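4. Giving the Takiddale box a fixed address

The Workneh router hands out addresses by itself, and the leaflet in the carton claims they never change. I would not rely on that. Mine changed after a power cut, and the backup job failed quietly until I looked at the log.

1. Log in to the router and open the page called Local Network.
2. Find the box in the list of connected devices. If it shows only as "unknown", match it by the hardware address on the sticker underneath.
3. Click Reserve and type an address that ends in 33. Any free number will do, but the later sections use this one.
4. Save, then restart the box. The page says no restart is needed. Do it anyway.
5. From another computer, ping the new address. Two replies in a row are enough to carry on.

Note: The "Smart Assign" switch is supposed to sort out clashes between devices. Stanisława Mazurek tested it on the Menmont model and got the same address on two machines. Leave it off.

Caution: Do not set the address on the box as well as on the router. If the two ever disagree you will be locked out and will have to reset the box, which wipes the shared folder settings.

6. Open the log page and set the limit to 2,000 lines. The default of 1,000 fills up sooner than the makers seem to think. 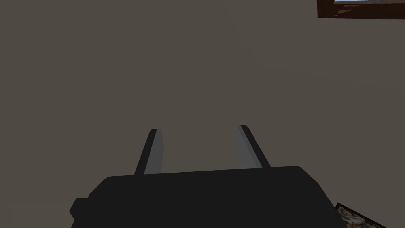
5. Checking that names work

1. On a second computer, ping the box by its name instead of its number.
2. If there is no answer, go back to Local Network and check the spelling. Capitals should not matter, whatever the Prondville forum says.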